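Lokach Standby Load Log
Data card, version 3

Summary

Lokach is a set of plug-level electricity readings from home and small-office equipment, recorded while the equipment was switched off, asleep or idle. It was put together to support work on standby load: how much power a device draws when no one is using it, and how that draw changes over a day. The set covers 59 devices. Each has one or more sessions, and each session is a single continuous recording.

Maintainers: Friederike Wiegand (data), Sizwe Venter (metering), Lucian Lazăr (scripts). Last revised Tue 4 March.

What is in the download

readings/ holds one CSV file per session, 293 files in all.
devices.csv lists device type, year of purchase where known, rated power and type of power supply.
sessions.csv links each session to a device, a meter and a site.
notes.txt holds free-text remarks by the person who ran the session. Spelling has been left alone.

Columns in the readings files

t: seconds from session start, integer
p_w: active power in watts, two decimals
v_rms: line voltage in volts, one decimal
i_ma: current in milliamps, integer
pf: power factor, 0 to 1, blank when i_ma is under 5
state: off, sleep, idle or on, entered by hand
flag: see Quality flags

One row per second. Missing seconds are left out, so do not assume that row number equals t. The join key is session_id, which is also the file name without its extension.

Collection

Devices were metered one at a time, with the meter between the outlet and the device. Where a device normally shares an extension with others, the other plugs were pulled for the length of the session. Extensions with a lighted switch were metered empty first, and that baseline is stored in sessions.csv as base_w. It has not been subtracted from p_w. Users who want device-only figures should subtract it themselves and clip at zero.

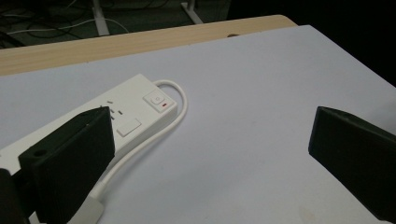
Baseline values are small but not constant. They follow line voltage, and at the Brinkmann site the voltage drifts upward after midnight. For devices drawing less than half a watt this matters, and a single base_w per session may be too coarse. Valentin Holzer's script baseline_fit.py estimates a voltage-dependent baseline from the empty run. It needs an empty run of at least 200 seconds, and not all sessions have one.

The state column was filled in by hand from a paper log. Transitions can be off by a few seconds in either direction. Anyone training a state classifier should drop a margin on both sides of each change.

Meters

Two meter types were used, listed in sessions.csv as A and B. Type A resolves 0.01 W. Type B resolves 0.1 W and was used only at the Hiltton office — its readings are padded to two decimals to keep the columns uniform. Both were checked against a bench supply and a resistive load before the first session and again in May. The type B units read low under 1 W. No correction has been applied.

Quality flags

0: no known problem
1: voltage outside the expected band
2: clock gap longer than 3 seconds before this row
3: reading repeated from the previous second
4: p_w above 1000 during a state marked off, sleep or idle

Flag 4 nearly always means that the state column is wrong, most often with the kettles and the laser printer. Rows can carry only one flag. If several apply, the highest number is kept.

Known problems

Sessions from the Hiltton office have no year of purchase for any device.
Two monitors share device_id 31. They are the same model, and the readings cannot be pulled apart now.
Power factor for switched-mode supplies at very low load is unreliable on both meter types.
Daylight saving was not handled in the start_time column before version 2. Version 3 stores UTC throughout.

Not suitable for

Estimating household totals. The devices were picked for variety of power supply and do not reflect what people own. The set also has little to say about start-up current — one-second averages hide it.

Changes since version 2

Added the Nostari sessions, metered by Lourenço Arruda.
Renamed base to base_w.
Removed four sessions where the meter had been left on the wrong range.
Blank pf values are now empty strings. They were written as -1 before.

License

CC BY 4.0 for the data, MIT for the scripts. Please cite the version number, as row counts differ between releases.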